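Mudholm Parallel Gripper, Series 80
Product code: MPG-80
Supplied by Dudano Handling, Adotcombe
Page updated February 25, 2022

The Series 80 is a two-jaw gripper for light picking and placing in small kitchens, packing rooms and stores. It fits most bench arms and closes on items up to 80 mm wide. Weight is 484 g without the mounting plate. Jaw pads are sold in pairs and can be changed with a hand screwdriver.

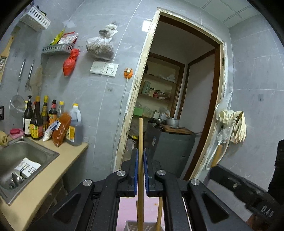 Most of our orders come from workplaces with fewer than ten staff, where the arm takes over fetching and putting back and people keep the jobs that need judgement. Thin items are the usual worry at that size of site. A wooden stick held upright between the two blue rubber pads is a fair guide to the narrow end of what kitchens ask for, and a counter with its bottles in a row along the wall is a common layout. We recommend giving each bottle a fixed place before the arm is set up.

At Cheng, a sauce and noodle kitchen in Adotcombe, the arm now does the restocking between orders. Tzu-hsuan Cheng moved one member of staff from restocking to the serving counter in May. Hours stayed the same. The early shift starts later, and the closing list is shorter by two jobs. Washing up is still done by hand.

Staff training takes one morning and is given on site by I-hsuan Tsao. It covers stopping the arm, clearing a dropped item and changing pads. Anyone who works within reach of the arm must attend.

In the box: gripper, mounting plate, one pair of pads, cable, printed guide.
Spare pads: pack of 152 pairs for multi-site customers, or single pairs.
Pad check: every 800 hours of use.

Prices on request. Please state the make of arm and the widest item to be lifted.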